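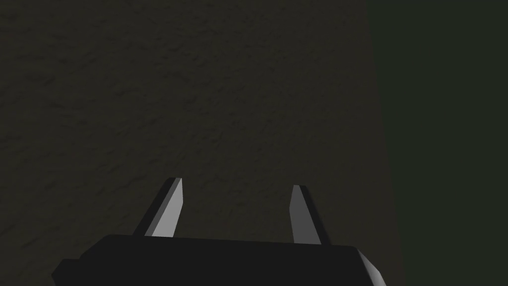 November 2018

Chapter four is done! Well, done in the sense that it has a last paragraph now and I've stopped poking at the first one. It's the chapter on the licensing fight in Plurkberg, when the town doctors wanted every midwife to sit an exam and the midwives (who had delivered most of the doctors, let's remember) told them where they could put it. I've been living with these women for so long that I caught myself arguing their side out loud in the shower.

The big find this week was the Brasitz register. I'd only ever seen it quoted in footnotes, always the same two lines, and I'd started to suspect that everybody was copying from everybody. So I finally ordered up the real thing. It's enormous. There are 1,298 births in it, all in the same slanting hand until the last few pages, where somebody else takes over with terrible spelling and a much better pen. And the footnote people got it wrong! The line they all use to show that the Brasitz midwives refused to call a doctor is about one particular doctor, who owed one of them money. She puts the amount down and everything. I laughed so hard the man at the next desk moved his coat.

Of course this means going back into chapter two, where I quote the line too. Very confidently. Ugh.

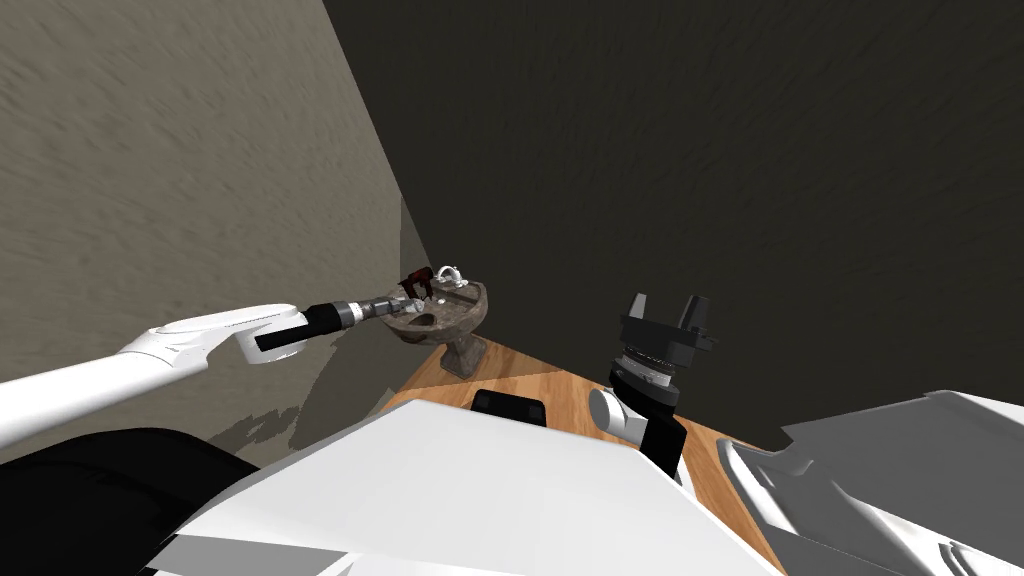 I also worked out the fees, sort of. A married woman in town paid one rate, a farm wife paid another and often paid in eggs or firewood, and unmarried mothers are mostly down as "later." I went through every "later" to see if later ever came. For 19 of them there's a little tick in the margin, and I'm choosing to believe the tick means paid, though it could mean anything. I need to ask Deming Fang, who has read far more of these registers than I have and who once spent a whole lunch explaining blot patterns to me.

Deming has chapter three at the moment, by the way, and hasn't said a word, and I'm being very grown-up about it. I've only checked my mail nine times since breakfast.

Phone call with Gaber in the afternoon. They still want the book, good, and they still want it shorter, less good. They're planning to print 1,000 copies, which sounded like a lot to me until my editor said it in that gentle voice. She'd like it to come in at 300 pages with the notes included. With the notes! The notes are the best part. I said I'd look at it, and then I ate most of a loaf of bread standing up.

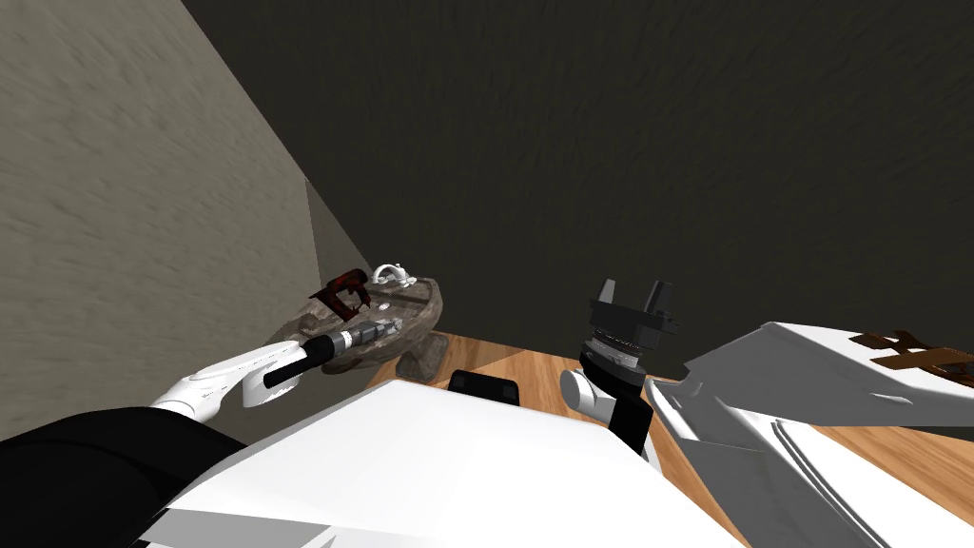
What could go? I suppose the Voltmont section. It's a lovely story -- the mill owners there hired their own midwife, gave her a house, and then got very upset when she told the women not to come back to work after two weeks -- but it sits off to one side, and I've never found out what became of her. She's in the wage book one February and missing from it by the next. I keep hoping for a letter. Maybe Voltmont could be an article by itself and I could stop feeling guilty about her.

Tomorrow: fix chapter two, eat a vegetable, write to the Brasitz archive and ask about copies of the last pages. I'd love to know who had that better pen. Also call Mom back, she's left two messages about the sideboard.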